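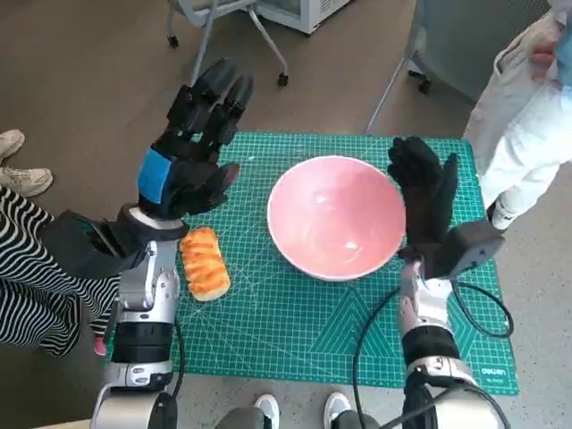
Figure 1. Both arms over the gridded mat, with the bowl between the hands and the toy roll to the left.

Plindcombe bimanual handling project
Progress report to the Jelínek Fund, work package 2

Status

Work package 2 compares two controllers on the same pair of arms. Controller A is the position controller carried over from work package 1. Controller B is the compliant controller supplied by Palberg, which lets the wrist give way under contact and returns it to the planned path once the load drops. The arms, cabling and joint speed limits were held constant for the comparison. The bench comparison ended in March. Analysis is complete except for the current logs from the right wrist, which are being exported again after a time stamp fault.

Task and method

The test task is to pick up a piece of toy food from the mat, place it in a bowl, and take it out again. The bowl is not fixed down. A trial is scored as a pass if the item ends inside the bowl, the bowl has moved less than one grid square, and the operator has not pressed stop. Removal is scored separately on the same terms. The operator resets the items between trials and records the start position from the mat grid.

A total of 84 trials was run, divided equally between the controllers. Runs were alternated in blocks so that drift in the arm calibration would affect both alike. Four failure types were logged: missed grasp, dropped item, bowl displaced, and operator stop.

Results

Controller A passed 29 of 42 placements. Controller B passed 36 of 42. Most of the difference comes from bowl displacement. Under A, light contact with the rim was enough to push the bowl, and the arm continued to its target regardless. Under B the wrist yielded and the bowl usually stayed within its square.

Missed grasps were slightly more common with B. The wrist can settle a few millimeters off target when it touches the mat early, and the grasp then closes on the end of the item. We tried a stiffer setting for the final approach. It reduced the misses but brought back some of the displacement, and the setting has not been adopted.

Removal was slower than placement under both controllers. The approach path has to clear the rim twice, and the planner still treats the bowl as a solid cylinder.
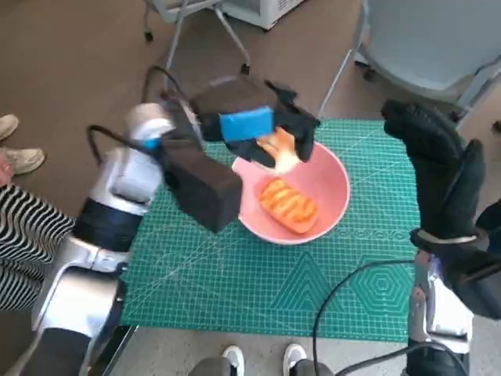 Does the compliant controller add wear at the wrist?
The inspection after 2,000 wrist cycles found no measurable increase in play on either arm. The same check will be repeated at the end of work package 3.

Deviations from plan

Two changes should be noted. The cable routing test was moved to the next period. The original plan also called for a soft fabric item, which was dropped from the set when its start position could not be recorded consistently.

Spending is within the approved budget for the period. The allowance for replacement gloves has been used in full, and a transfer from the travel line is requested under separate cover.

Next period

Controller B will be used as the baseline. The planner model of the bowl will be replaced with an open shape, and the removal trials will be repeated with it. The cable routing test will follow in May. The corrected wrist current logs will be sent to the Fund as an annex when the export is finished.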